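Brilenano Bench Pair
Two-arm sorting and loading station for small packing rooms

Overview | What it does | People on the line | Specifications | Comments

The Bench Pair is a tabletop station with two arms, built for light, narrow items that are dull to handle and easy to drop. Wrapped straws, paper-sleeved cutlery, label strips, test strips and stir sticks are the usual work. The arms take single pieces from loose piles and lay them in a tray, side by side, ready for the next person to box or count.

It is sold to packing rooms, kitchens and supply stores that do not have space or money for a full line. The station runs on a normal wall outlet and needs one person nearby, who can be doing something else.

What it does

Each arm works its own side of the table. The left arm picks from the left pile and the right arm from the right. Both place into the same tray in the middle and take turns over it. If a piece is missed, the arm tries again from a slightly different angle. After three misses it stops and the light on the control box turns amber.

Flat, thin items are the hardest thing we ask of it. The fingers close at the edge of a strip and lift it clear of whatever is under it.

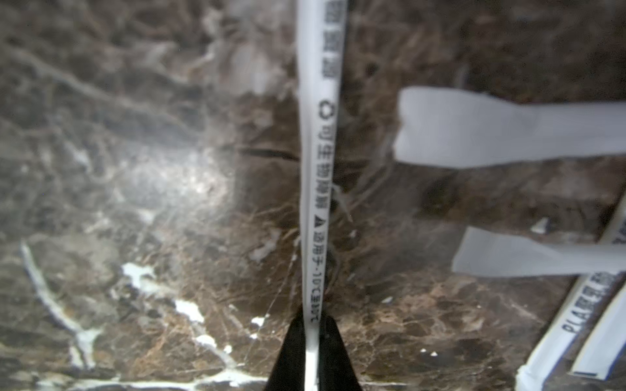

Pick settings are saved by item. Change from one product to another by choosing its name on the screen and swapping the tray if needed. A new item takes a morning to teach. You guide the arms by hand through the pick and the place, then let the station practice while you watch. No programming is needed, but the person doing the teaching should know the product well. We have found that the best teachers are the people who have packed it by hand.

People on the line

We are often asked how many jobs the station replaces. In the rooms where it runs now, it has mostly changed what the day is made of. At the Lanlow packing room, two people used to fill trays for the whole shift and trade places at lunch. Now one of them sets out the piles, clears stops and checks full trays, and the other has moved to order checking. Both went through the same training, and they swap on Monday.

Some things get worse before they get better. Expect the first two weeks to be slower than hand packing. Stops come in bunches, and they tend to come when the operator is busy. Tell your staff this before the station arrives. Also settle early who is allowed to change the pick settings. Rooms where everyone could change them had the most trouble.

The pace is steady and not fast. A good hand packer will beat it over ten minutes. Lanlow logged 849 trays in September on one station, with 102 operator stops. Most stops were pieces stuck together in the pile, and fanning the piles out by hand before a run brought the number down.

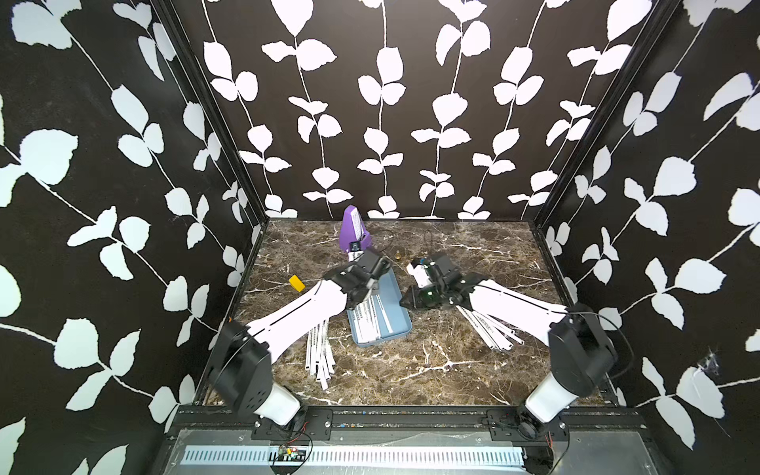 Tuhiwai wrote in to say that the sore wrists went away in the first month but the boredom did not, and that watching for the amber light is its own kind of tiring. They now have the operator label cartons at the same bench, and would like a sound for stops as well as a light.

A stop tone was added in the current software. Volume is set under Alerts, and it can be turned off for quiet rooms.

Specifications

Arms: two, mounted at the front edge of the work surface
Largest piece weight: 200 grams
Pieces per run before a finger check: 1,000
Trays: flat, with raised edges
Software: Jurnus, installed before shipping
Training: one day on site, two operators included

Care

Wipe the fingers with a dry cloth at the start of each shift. Do not use spray cleaner on the wrist joints. Replace the finger pads when they look shiny or when light pieces begin to slip.

Ordering

Stations are built to order. Send us a few samples of your item along with the tray you use now, and we will run them on our own bench before giving you a price.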